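Dlamini on the Stollonside permits, the parking question and what comes in August

1 Jul 2024

Plememdale's building and development office has had a busy spring. Hendrik Dlamini, who runs it, met with us the morning after council approved the last permit for the Stollonside commercial lots.

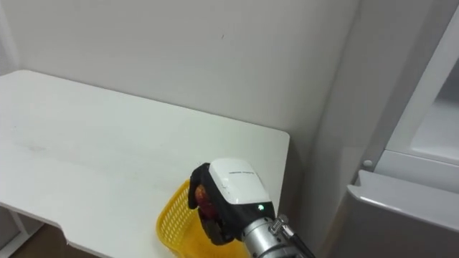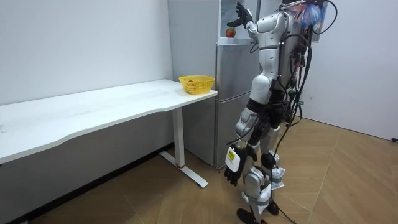
A white table against a plain wall (first photo); a humanoid robot reaching toward an apple in a refrigerator (second photo).

The largest item on the agenda was the Clultell building, a two-story office and warehouse on the north side of Stollonside. Council approved it with one condition, that the developer pay for the turning lane off Buthelezi Road.

"They asked us to split the cost and we said no," Dlamini said. "The traffic count on that corner was fine before the lots were sold. The lane is needed for their trucks, so it's theirs to build."

The site plan shows 51 parking stalls. The zoning bylaw calls for more than that, and Clultell applied for a variance. Dlamini recommended granting it. He said a good part of the building is storage, and the bylaw counts storage space the same way it counts office space.

"It's an old rule. I'd like to see it rewritten, but I'm not going to make someone pave a field in the meantime."

Residents of Buthelezi Road see it differently. The town received 157 written comments on the application, most of them about trucks and on-street parking. Dlamini said he read all of them. He has asked public works to look at a no-parking zone on the east side of the road, from the corner to the fire hydrant past the church.

"People were polite, mostly. A few thought the hearing was already over when it hadn't been held yet. We need to do better with the notices. They go in the mail and on the board at the town office, and that's it."

Drainage was the other concern. The lots slope toward the creek, and the ditch along the back has flooded twice in recent years. The permit requires a holding pond, to be finished before the foundation is poured. Dlamini said the town engineer will inspect it.

Asked about jobs, he was careful. The company's application says the building could employ up to 40 people. "That's their number. I don't check it and it isn't part of the permit."

Ten-year tax breaks were offered on the first Stollonside lots, but this one doesn't get one. Council ended the program last fall. Dlamini said he has had 10 calls from other businesses asking whether it will come back, and his answer is that they should ask council.

The downtown sign bylaw returns for second reading in August. Dlamini expects changes to the section on lighted signs. Work on the turning lane has to start before the ground freezes, and the contractor has not been named.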